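July 10, 2023

The library in Gescombe held its summer reading challenge final on Saturday, and I said I would write it up for the people who couldn't get a seat. I was there as a parent and also as one of the four scorekeepers, so my view of things was mostly of a clipboard.

For anyone new to it, the challenge works like this. Kids going into fourth, fifth and sixth grade sign up in teams of three or four at the end of the school year. Each team gets the same list of books. They read as many as they can, split up however they like, and then answer questions about them in a series of rounds. There were 40 teams at the start this year. By Saturday it was down to five.

The final was in the big meeting room on the second floor, the one with the bad echo. Doors opened at nine thirty and the chairs were full before ten. They put the overflow in the children's section with a speaker, but the speaker kept dropping out during the second round, and a few families gave up and stood in the hall. I hope they use the middle school gym next time. It's been suggested before.

The five teams were the Page Turners, the Akande Street Readers, Three and a Half Chapters, the Night Lights and a team called Soup. I asked Soup about the name and got four different answers.

Round one was straight recall. The reader gives a line or a small event and the team writes down the title and the author. You get two points for the title and one more for the author, and spelling doesn't count as long as we can tell who you mean. Most of the teams did well here. The Night Lights missed only one author.

Round two was harder. It's what the rules call connections, where you get two books and have to say what they have in common. There is an answer on the card, but the judges can accept others. This is where the day slowed down. The card for one pair said both books have a character who lies about a letter. Soup said both books have a dog that gets a new name. The judges stopped and went to look it up, and that took a while, because someone in the overflow room was reading the library's copy of one of them. The dog answer was good. They got the points.

I think that's the right way to run it. I've heard people say a fixed answer key would be faster and fairer, and it would be faster. But the whole idea is to find out if the kids read the books, and a kid who noticed something the card writer missed has clearly read the book.

There was a break after that with lemonade and pretzels. The scores at the break were close enough that we added everything twice. One of my columns was off by two points, which I found before it went up on the board – I was glad of the second check.

Round three is the spoken one. Each team sends up one member to talk for two minutes about a book from the list, without notes, and then takes two questions from the judges. Last year some kids had clearly memorized a speech, so this time they drew the title out of a bowl five minutes before. You could see the difference. The talks were rougher and a lot more interesting. The girl from the Akande Street Readers drew a book she hadn't liked and said so, and then spent her two minutes on why the ending didn't work for her. She had the highest score of the round.

The boy from Three and a Half Chapters ran out of things to say after a minute and stood there. The timekeeper let the clock run, as she has to. He thought of one more thing right at the end and said it, and got a good hand from the room.

Final scores: Akande Street Readers 138, Soup 131, Night Lights 126, Page Turners 119, Three and a Half Chapters 112. The winners get a book voucher each and their names on the plaque by the front desk. Every kid who reached the final got a tote bag.

The library also gave out the reading total for all the teams together. They had set a goal of 2000 books and passed it in the last week of June. I don't know how carefully that gets checked. The logs are signed by parents, and I've signed a few at the breakfast table without looking very hard.

Our own team went out in the second qualifying round, so my daughter watched this one from the third row. They had read nine of the titles between them, and it wasn't enough. She has already started on next year's strategy, which seems to be getting a faster reader on the team. I told her the list isn't out until spring.

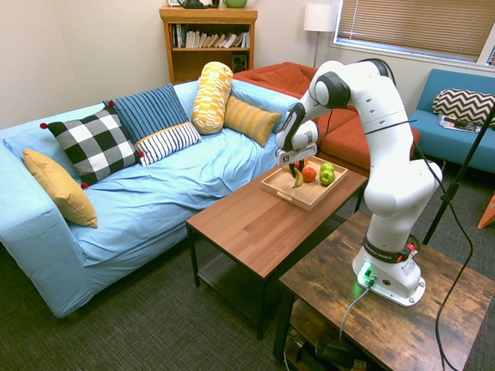
A robot arm and a coffee table, in both of these.
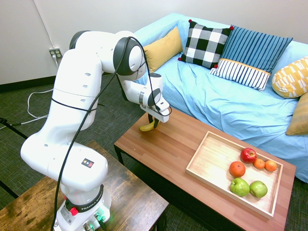 A few practical things, as people have been asking me at the grocery store.

The book list from this year is still up on the library website and there are paper copies in the rack by the returns slot. Most of the titles should be easier to get now that the final is over. The graphic novels had long hold lines all through June and I'd expect those to last a bit longer.

If your kid wants to be on a team next summer, sign-up is through the school and not through the library. You don't need a full team to sign up. The school will match kids who come alone or in pairs, and two of this year's finalists were put together that way.

They need more scorekeepers. The training is half an hour and you have to be able to add. You can't score a round that your own child is in, so if you have a kid on a team you'll get moved around some, but it works out.

The lost and found from Saturday has a gray hoodie, a water bottle with a dented lid and one sandal, kid's size. All of it is at the front desk until the end of July.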